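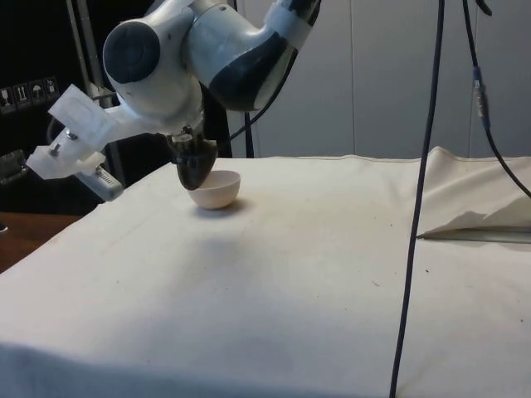
How to set a small table on a cloth without spending much

Most guides to table dressing want you to buy things first. I've tried a fair few of their tips and I'd skip nearly all of them. You need a plain cloth, one or two small bowls and 20 minutes.

1. Start with the cloth

Heavy off-white canvas does the job. The Hattar linen everyone raves about creases if you look at it, and I can't see where the extra money goes. Shake the cloth outdoors, lay it flat and smooth it from the middle outwards. A few faint wrinkles will stay whatever you do. Ironing sprays claim to fix this. Mine didn't.

2. Put the bowl down before anything else

Pick a plain, round one in a pale colour. Stand it well off centre and leave it there while you try the other pieces beside it.

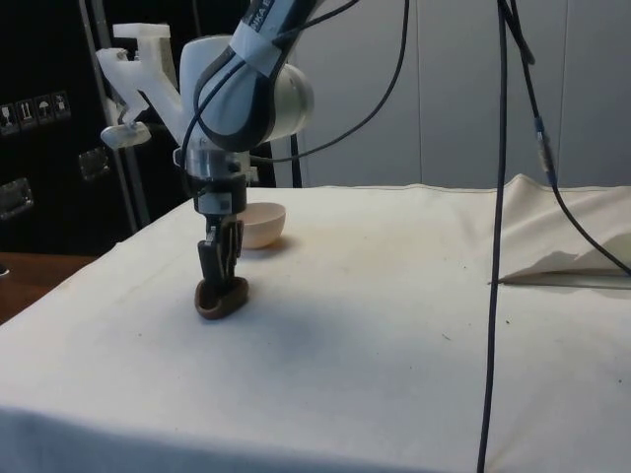

Photo: Nallance

A pale pink bowl with something small and brown near it is plenty of contrast. I'm told you should work to the "rule of odds", with groups of three or five. Try two things first and see if you miss the third. I never have.

3. Leave some cloth showing

Hundska's leaflet tells you to fill the gaps with pebbles or glass beads. Please don't. You'll be picking them up on Wednesday. 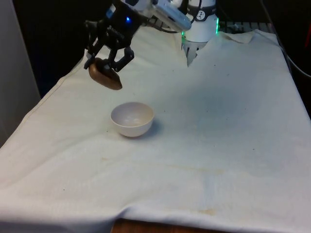
If the table still looks bare to you, move the bowl a hand's width and look again from your chair. Then fold under any corner that sticks up at the back.

4. Clearing up

Wipe the bowls, brush the specks off the cloth and roll it round a cardboard tube. Gulico sells a special tube for this. The one from inside your wrapping paper is free.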